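Tiltport is a tabletop manipulation benchmark and training method in robotics in which a single arm learns to push small blocks into goal arrangements described by a short text command. It was developed at the Castulau laboratory and first released on Mar 1, 2023. The method covers non-prehensile manipulation only -- blocks are pushed and never grasped.

Method

The policy is trained in 2 stages. In the first, it imitates recorded pushes made by a human operator. In the second, the recordings are cut into shorter segments, and each segment is labeled with the change it produced, such as "move the red star toward the green cylinder." The policy receives a camera image and a command, and returns a small planar displacement of the tool. Tool height is held constant during an episode. An episode ends when the goal test is met or after 60 seconds.

Setup

The reference workspace is a flat wooden board on a perforated metal table. The arm carries a blunt vertical tool in place of a jaw gripper. Blocks come in red, green, blue and yellow, with 2 blocks of each color on the board.

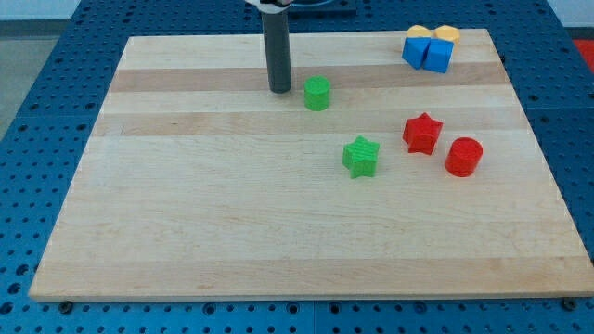
Start positions are drawn at random, and clusters are allowed. Separating blocks that touch is treated as a distinct skill and is scored on its own, as a push on one block tends to move its neighbors.

Evaluation

The standard test consists of 500 commands withheld from training. A later revision, issued in May, added the Segers split, in which color and shape words are paired in combinations absent from the training commands. Results on the two sets are reported separately.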